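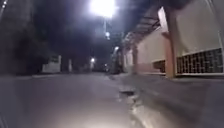
Is a paid home ed spelling and writing programme worth it, or are we all just buying ring binders?

Posted in Home Education > Curriculum and Materials

Ositz
Member, Dendthorpe

We took our son out of school in March, halfway through what would have been Year 4, and I'm now being told by more or less everyone in our local group that I need to buy Grellico for his spelling and writing. The full set is 347 pounds. That gets you the teacher's book, two pupil books, a pack of cards, a login for the videos and a binder with tabs in it. I've seen the binder. It is a binder.

I'd like to hear from people who have used it for longer than a fortnight. Every review I can find was written in the first few weeks by someone who was sent it free, and they all say the child "can't wait to get started each morning". Mine can wait for most things that involve a pencil, so I'm wary of anything that relies on the child being thrilled.

A bit of background. He reads well, way above where school had him, but his spelling is all over the place. He'll write "because" three different ways on one page and not notice. He hates copying out. He'll talk for ages about a story he wants to write and then produce a line and a half. School had him on weekly lists and he'd get most of them right on the test and then lose the lot by the next one, so I have no great faith in lists either.

The programme says 30 minutes a day, and that you don't need to teach, because the videos do it. I've got a younger one who is not yet four and will not leave us alone for 30 minutes, so that does appeal. But I've been told things teach themselves before.

What I want to know is:

Does the spelling stick, as in does it turn up in their own writing and not only in the workbook?
Is it really hands-off, or do you end up sitting there anyway?
Can you sell it on afterwards, or are the pupil books written in?

I'm not after being told that every child is different. I know that. I've got two of them. 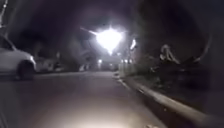 I should add that we did try the free sample lesson. He did it without a fuss, which means very little, as he also did the free sample of a typing course without a fuss and then refused to open it ever again. The sample was mostly about sorting words by their vowel sound. He got them all right. Nothing in it came near the sort of mistakes he makes, so I couldn't tell whether he'd learned anything or had just been asked things he already knew.

Thambiah
Regular

We used it for 12 months with our eldest, who was nine at the start, and I paid for it myself, so take that for what it's worth.

Does it stick? Partly. The rules about doubling letters and dropping the e went in properly, and I saw them in her own writing by the end of the second term. The odd words, the ones that follow no rule, did not stick from the programme at all. It gives each of them one card and one page and moves on. We got those sorted by keeping a little notebook of the words she got wrong in her own work and going back over a few of them every morning at breakfast. The notebook came from the supermarket. I'd say it did half the job, and I do sometimes wonder which half.

Hands-off is stretching it. The videos explain things clearly enough, but they can't see what the child has written. If you don't check the page the same day, the mistakes get practised. I let it slide for a while when work was busy and found she'd been spelling "separate" wrong all the way through a unit on it. So no, you don't have to sit there for the whole 30 minutes, but you do need to be about, and you need to mark it. With a small one in the house I'd plan to do that in the evening and go over any errors before the next lesson.

The writing side is where I'd be most careful. It starts by having the child take notes from a short passage and write it up again in their own words. For a child who freezes at a blank page this can be a real help, as the ideas are already there. For one who is full of his own ideas it may feel like a chore. Mine put up with it. Her sentences got tidier and also a bit samey, because there's a checklist at the end and she learned to put in exactly what the checklist asked for. Every piece had a "which" in the second sentence. It wore off once we stopped using the list.

Selling on: the teacher's book and cards, yes. The pupil books are written in. The video login is tied to your email and can't be passed on, which they don't mention until after you've paid. Secondhand sets without the login go for a lot less, so check what you're getting if you buy one.

If I were starting again I'd get the spelling part secondhand and leave the writing until he's older. And from what you say about the sample, I'd ask for the placement sheet before buying any level at all. The levels go by age on the website and that's no guide. A strong reader can still need the lower spelling level, or find most of it too easy and only need the last third.

Grumbling in Dendthorpe
New member

Don't bother with any of it, just get them reading. Mine never did a spelling lesson and they're fine.

Oaktable
Regular

To the poster above, the lad already reads well, it says so in the question. Plenty of good readers can't spell. They get the word from the first few letters and the sense of the sentence and never look at the middle.

I haven't used Grellico, so I can't speak for it. What I can say is what worked for a boy who sounds very much like yours, and it cost next to nothing. He told me the story and I typed it, as fast as he could talk. The next day I read him a short bit of his own story and he wrote it down from dictation. It was his, so he cared how it looked. We fixed the wrong words together, no red pen, and they went on a list on the fridge. A word came off the list when he'd got it right in two separate pieces without being reminded.
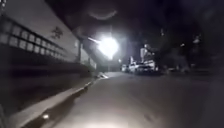
Our street at night, with the lamp on.

It's slow. For the first couple of months I couldn't have sworn it was doing anything. It also needs you there for the dictation, so it doesn't solve the problem of the little one, though ten minutes was usually plenty for us. I'd give it until the end of a term before spending any money. If he's still writing "because" three ways by then, you'll at least know which words are the trouble, and you can look through the contents page of whatever you're thinking of buying and see whether they're in it.

And ask the people in your group what their children's writing looks like outside the workbook. I asked that in ours and got a good deal of talk about how nice the cards were.

Ositz
Member, Dendthorpe

Thanks, that's more use than all the reviews put together. I didn't know about the login, and I'm not impressed. I've asked for the placement sheet and will try the dictation in the meantime. I still don't see how a binder adds anything to the price, but I'll come back at the end of term and say how we got on.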